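Chamado 548 – Bancada da cozinha de brincar: rejunte manchado e prateleira bamba
Aberto por: Zoi Zervas
Local: sala de jogos, Gostelholm
Estado: resolvido, com uma pendência

26/3/22 – Abertura
Olá, equipe! A cozinha ficou linda, mas apareceram dois problemas: o rejunte claro entre os azulejos escuros está pegando mancha, e a prateleira de cima balança quando alguém apoia a mão.

Resposta (Quinlan, manutenção)
Oi, Zoi! Para o rejunte, escova macia e sabão neutro, sem cloro. Na prateleira, reaperte os 8 parafusos dos suportes e avise se algum girar em falso.

Zoi
Deu certo, que alegria! O rejunte clareou já na primeira passada. Um parafuso girava em falso, troquei a bucha por uma Miltar de 8 mm e agora nem mexe. Já voltei com os brinquedos: o sushi de salmão foi lá para cima, e o repolho, a couve-flor e o pimentão vermelho ficaram na bancada, com a panelinha laranja e o pote de vidro.

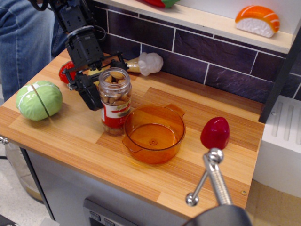

Falta só o óleo para a madeira. Posso usar o da Ellomis que sobrou de janeiro? Tenho cerca de 13 ml, acho pouco para o tampo todo, e adoro aquele tom de mel!

Quinlan
Pode sim, mas teste antes num canto. Mando outro frasco junto com a próxima entrega. Deixo o chamado aberto só para o óleo.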